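Workshop tips for the robotics club bench

Collected over two seasons in the back room at Danska, mostly by doing the opposite first.

Bolt both arms to one rail. We began with each arm clamped to its own table, and the tables drifted apart like an old married couple.

Route cables down the outside of the arm and leave slack at every joint. Then bend the arm as far as it goes and leave some more. Our Mundetti entry lost a match to 40 cents' worth of connector.

Keep small parts in a lidded tub. The Obi team owns over 800 screws and can never find an M3.

Practice handovers with something cheap and annoying. If two grippers can share a fiddly bit of metal, the foam blocks at the Sedenar meet will feel like a vacation. 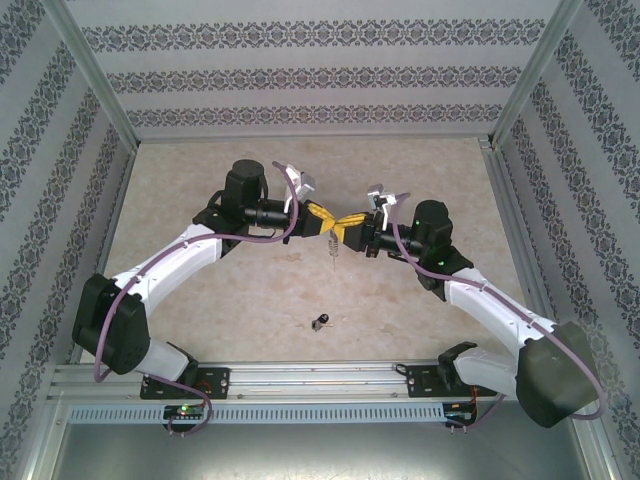
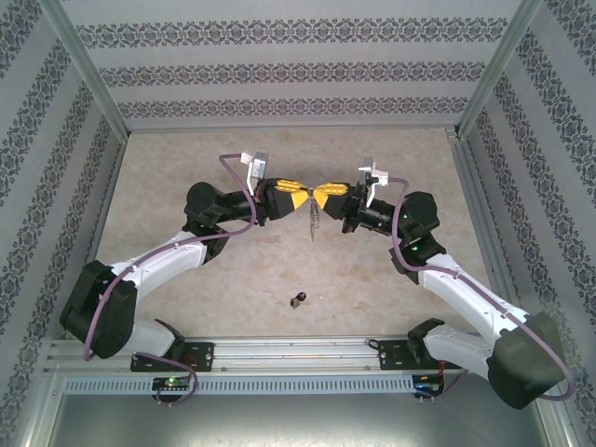

Run every new routine at quarter speed, with a hand near the stop button – yours, preferably, and not the one holding the coffee.

Label the left and right power supplies. You will think you can remember. So did we, all through November.

Wipe the fingertips before each session. Skin oil and pizza oil behave about the same, and we have tested both.

Last one out switches off the boards and writes down what broke.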